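The tips are the part that wears

August 1, 2024

I look after a pair of hand-held grippers, which sounds grander than it is. Mostly I clean yellow fingertips and argue with cables. The kit came from Clandero with a setup guide that runs to 11 pages, and the guide promises you will be working in 4 minutes. I have never managed it. Danica Hoxha, who wrote our own checklist, hasn't either, and she's faster than me at everything.

My main gripe is the calibration. You close the fingers all the way, open them all the way, and the software decides it knows how wide they are. Fine, except it will happily accept a bad close. If one tip is seated a hair crooked, you get a green check mark and a day of numbers that are off by the same small amount. Last November we threw out 2144 recordings over exactly that. The green check mark was there for every one of them.

So I don't trust the check mark. I close the fingers on a toy block, read the width, and compare it with what the calipers say about the same block. Then I do it with a second block, in the other gripper, and swap. It takes longer than the guide says and it's dull work. Kaushik, the company that resells the tips to us, told me this was unnecessary. They also told me the first batch of tips would last a year.

Cables next. I want a loop with slack at the housing and I want to be able to turn my wrist 90 degrees without anything pulling. If it tugs, I redo it before anybody records.

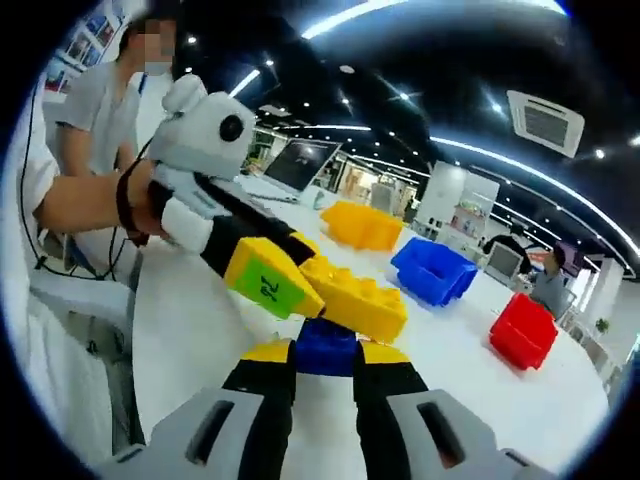

Should you replace both tips on a gripper when only one is worn?

Replace the pair, then run the calibration again, because a new tip closing against an old one shifts the point where the fingers meet.

I'm still on the fence about the Skelora tips people keep recommending. Softer, apparently. Softer also means they wear out sooner, and I'd like to see a month of somebody's width readings before I spend money on them. If you have some, send them over.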